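Search this notebook

Workshop notebook - oil finish trial, bench surfaces
December 19, 2024
2 min read

Third coat of Truvum on the offcuts this morning. Coats one and two went on with a lint-free cloth, this one with a white pad. The pad uses less oil and leaves fewer ridges at the board joints. Left it 11 minutes before wiping back. The tin says longer, but the August batch went tacky when we followed the tin.

Tonness hard wax on the second set of offcuts, same timing. It buffs up faster and marks more easily. A wet mug left a ring on it and no ring on the Truvum. Only one mug, so not much of a test.

Sanding: stopped at 100 grit on set A, went to 220 on set B. Set A takes more oil and looks darker. Fidel Montecinos prefers A. I think the grain raises too much and would go over it again by hand.

Consumption so far is 700 ml across both sets, including what stayed in the cloths. Cloths are hung outside on the rail, not in the bin.

Pale wood:

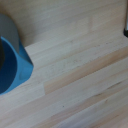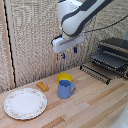
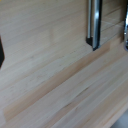

Westance quoted for pre-finished boards again. Delivery is 4 weeks and they will not cut to length. Tokarz will cut but only sells unfinished, so the oiling stays with us either way.

To do: repeat the mug test with tea and with white spirit, both sets. Weigh the tins before and after the next coat. Ask Fidel where the good scraper went.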